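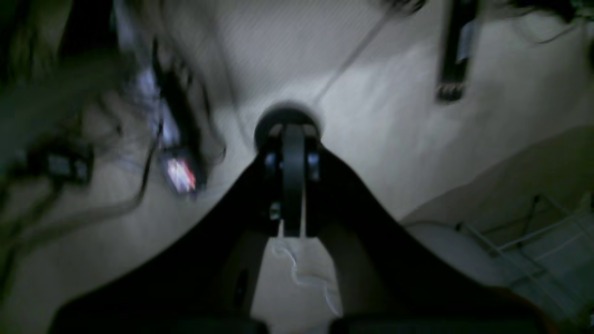
Pale grey floor, one scrunched bit of white tissue or paper, one thin cable. Clearing the floor in the back room, a thread.

I've put this off since May. The rule I set myself is that nothing stays on the floor unless it stands on its own feet. Chairs yes, cables no.

Paper first. It's the easy part and it makes the most difference to how the place looks. Tissues, receipts, the backing off sticky labels. All in one bag, no sorting.

Cables second. I follow each one back to whatever it's plugged into before I pull it. Last year I yanked the wrong one and lost 17 pages of the Pacheco job.

Thin pale ones are the worst on a pale floor. I've started putting a turn of dark tape at each end – ugly, but I see them now.

Anything long and black gets left until last. In this house that could be a power strip or half a dozen other things, and I'd like to know which before I move it.

Same for anything with a lit screen. It stays where it is until I've found out what it's doing.

Christos Tsolakis asked what I use on the floor itself. Warm water and a flat mop. I did try the Wosta cleaner and it left streaks, so the rest of the bottle went to my sister for her porch.

Faustine Pons says to sweep towards the door and never away from it. I've always gone the other way. Will try hers tomorrow.

Still to do: the shelf behind the door, the box of plugs with no labels, and a bag of 300 cable ties I bought and have used 8 of.

Stopping for tea. The mop bucket can wait until the cables are up.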